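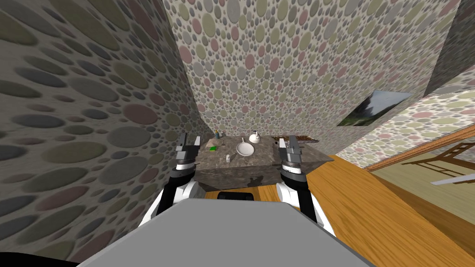

July, bench notes, countertop sealer trial, 14:20

Second round on the Fledmont offcuts. Same slab as last time, cut to 100 mm squares, edges left raw. Washed with plain water, dried 48 h on the rack by the window. Brahim weighed them before and after the last 6 h and got no change, so they went in.

Half coated with Nirari, half with Hakim. One wipe-on coat each, excess off with a dry cloth. The Hakim can still says to wait overnight between coats and the data sheet says 6 h. I went with the data sheet. Kirsty Ruawai is asking the supplier which is current.

Stains: coffee, cooking oil, lemon juice, beet water. One drop of each per square, watch glass on top, left 6 h, then wiped and rinsed.

Oil: faint ring on the Hakim squares, none on Nirari. Coffee: nothing visible on either. Lemon etched both, as expected — sealer does nothing for acid. Beet left a pink spot on one Nirari square, near a saw mark. Repeat that one on a clean face.

Scale drifted again after lunch. Rezeroed with the 700 g stack. Weights taken before that are marked in pencil and should not go in the Brorkden sheet.

To do: more watch glasses, label the uncoated controls on the back, ask Brahim where the finer pads went.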